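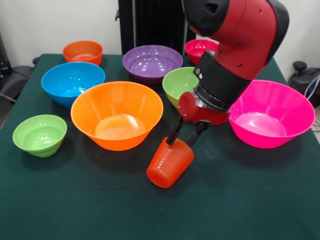 The Wednesday open session at Damham starts at 9:30 and is limited to 11 visitors. I went for the tableware, having bought from the Batuvell line for a canteen contract and wanting to see the current range before reordering. Registration is at the side door on the loading-bay side. Allow ten minutes for the badge and the shoe covers.

The tour covers three areas: the molding hall, the finishing room and the sorting room. Diệp Thái led our group and took technical questions as they came up, which slowed things down but produced most of what I wrote down.

Molding hall. Two presses were running, both on bowls. Walls are kept thin at the rim and thicker toward the foot. Color is added as pellets at the hopper, and a change of color means a purge that costs about 300 pieces. For this reason they run one color for a full shift and schedule light shades before dark ones -- lime, then orange, then magenta, then purple. Scrap from the purge is ground and goes to a second buyer. The noise level makes conversation difficult. Ear protection is handed out but the foam plugs are poor; bring your own.

Finishing room. Gate marks are trimmed by hand and the rims checked with a fingertip. There is a wall chart of rejected rims, which I found more useful than the printed brochure. Flash on the outer edge is the most frequent fault, followed by short fill at the foot. I asked about the glossy interior, as our older stock has gone dull. The answer was that gloss depends mainly on the mold surface, and that a scouring pad will remove it in a few weeks whatever the grade.

Sorting room. Plates, bowls and cups are set out on green cloth and grouped or nested for inspection. Nesting matters in a canteen more than color does. The usual order is widest at the bottom: plate, then bowl, then cup. A cup that rocks inside its bowl will tip the tray when the cart goes over a door sill. 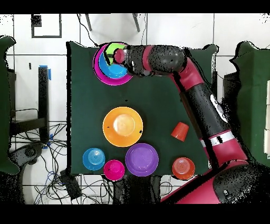

Blue bowl nested in the magenta plate, with orange and purple plates still set out singly.

The catalog lists shelf height for a mixed stack but gives no figure for lateral play, and I have asked for one. Diệp Thái's advice was to measure with our own trays, because the lip on the Stesmont tray is higher than the one the catalog assumes. Our kitchen uses both Stesmont and Yurchenko trays, so I will need two sets of measurements.

Color matching was the other point I had come to check.
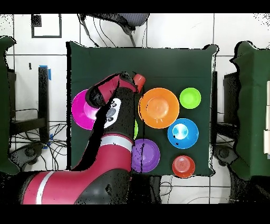
Canteens that code by diet tend to want colors well apart, and the red and orange pieces are closer to each other than I would like under warm lighting. Magenta and purple are easier to separate. Lime and sky blue gave me no trouble. I will probably drop red from the order and use sky blue for the allergen line.

Practical notes. Minimum order is 130 pieces per color, mixed shapes allowed. The seconds shelf by the exit sells singles, cash only. Lead time quoted was five weeks. The part number for the ridged small bowl is 542 -- it is missing from the index of the printed catalog. Parking is free until noon.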